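Serrano wiping cell: workshop notebook, April

Purpose of entry: to record the state of the cell after the wrist change, and the reference wipes used to set the contact force again.

The arm was returned to its mount in the morning and the wrist flange torqued in the usual order. The Tundia controller accepted the stored home position without complaint. The force sensor did not. With the pad clear of any surface it reported a steady offset of 2 newtons, and the zero routine had to be run twice before the reading settled.

The chalkboard task was then demonstrated by hand, with head camera recording, so that the stroke planner could be compared against a person's grip and path.

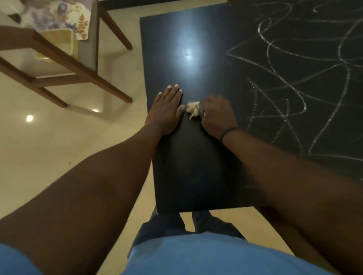
Yichen Xiong
Cell Maintenance Engineer

The left hand is laid flat on the board and the right carries the bunched cloth, working close beside it. Our fixture has no equivalent of that left hand. It is proposed that the second clamp be fitted before the next trial, as the Dindach board was found to flex under the pad at the far corner.

Settings entered today: stroke overlap 18 mm, controller log interval 1000 ms. Parameter set saved as 261. The earlier set is retained and should not be deleted until the comparison is complete.

Colleagues are asked to brush chalk dust from the lower cable guide at the close of each session. A considerable quantity was removed from it this morning, and the guide was beginning to bind. 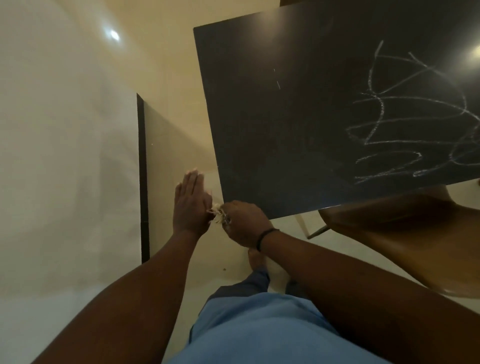

Both hands at the corner of the board, chalk scribbles still on the right half.

Outstanding: replacement pad from Stondach; second clamp; repeat of the zero check with the arm warm.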